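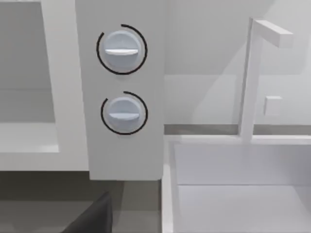

I passed 200 demonstrations at 2 in the morning, which is a silly time to be awake, but I could not stop! The microwave task has been my whole March. If you read the last post you know I was stuck on drawers. Drawers are fine now. Doors are the fun part.

Quick catch-up for anyone new: I'm collecting examples in a simulated kitchen so that a policy can learn to handle a microwave door from them. I drive the two arms by hand from my desk, the simulator logs joint positions and camera views, and each run gets saved as one episode. I called the project Budamitz after a typo I made in a folder name and never fixed.

The big lesson so far is about speed. My early episodes were slow and nervous. I would creep toward the handle, stop, think, back up a little, creep again. To me that felt careful. To the model it was just a lot of data that said "now is a good time to sit still", and the first policy I trained on it did exactly that. It parked itself in front of the oven and stayed there. I threw out 28 episodes with long pauses and trained again, and the difference was huge. It went for the handle like it meant it.

The second thing is starting positions. I had been resetting the arms to the same pose every time (lazy, I know). Now a little script I named Rorkov nudges the start pose and shifts the lighting before each run, and I've begun starting some episodes with the door already partway open, so the policy gets to see what finishing the job looks like from more than one place. Those are short and honestly relaxing to record. I can get through 15 of them before my tea gets cold.

The knobs come next. Two of them, one above the other, and I want the arm to pick the right one when asked. I haven't recorded a single turn yet, because I keep getting pulled back to the door. The approach angle matters so much - come in too flat and the fingers slide along the bar, come in from above and there's room to close on it.
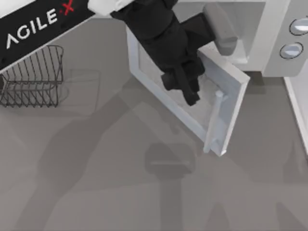

Macarena Figueroa wrote in after the drawer post to say that I should keep my failed grasps if I recover from them in the same episode, and only throw away the ones where I give up. Her point was that a policy trained on perfect runs has no idea what to do after its first slip. I love this. I went back through my discard folder that same evening and pulled out every run where I missed the handle and then got it on the second try.

I'm retraining with those added back in, and the door numbers will go up here when I have them, good or bad. Then knobs, for real this time. If you've recorded turning tasks and have a trick for keeping the wrist from running out of range halfway around, please leave a comment!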